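Speaker notes – "What the arms changed on the packing side"
Pei-shan Choi, Kincaid site, May 2024

Slide 1. Say who I am. Eleven years on the Kincaid floor, the last two as shift lead. I am not an engineer, so send the control questions to the Gukesow people after the break.

Slide 2. Where we started. Hand sorting, 20 people on a shift, mixed small goods into bowls and trays. Sore wrists were the main complaint in the October survey. Pause here, some of the audience filled it in.
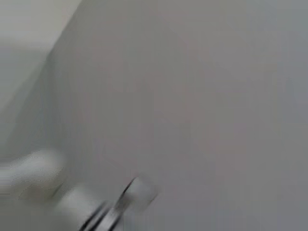
Slide 3. Watching became a job. Four of our sorters now spend part of the shift reviewing wrist camera footage and marking the stretches that can't be used. A lot of it is blur like this, with the fingertip pad up against plain gray and nothing in the grip. It is dull work and the first rota had people on it too long. We cut it to 80 minutes at a stretch. Mention that the sorters asked for that, and that pay for review time is the same as for the line.

Slide 4. Training. Everyone on the shift was offered the Plindance course. Go slowly on this one, the union rep will want the numbers – 348 hours in total, all paid.
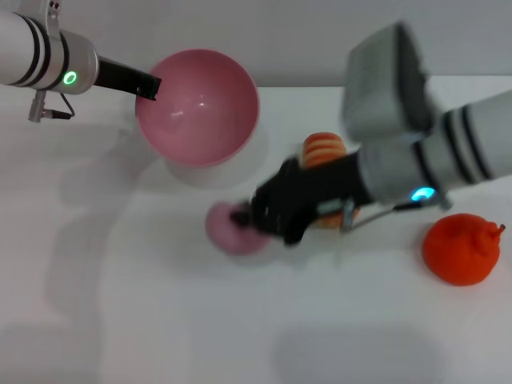
Slide 5. Who decides what goes where. The sorters wrote the handling rules, because they know which items roll and which ones bruise. Practice runs use toy food, and the two arms don't need the same kind of hand: the gripper on the left is at the pink bowl while the fingered hand on the right has hold of something small, round and pink. Ask the room which hand they would give the orange persimmon to. Let two or three people answer, then move on.

Slide 6. What is still open. Job titles have not caught up with the work. Night shift has had less say than days. Nustia opens its own line next and wants our rota – I will share it, with the first version included.

Questions. Leave ten minutes.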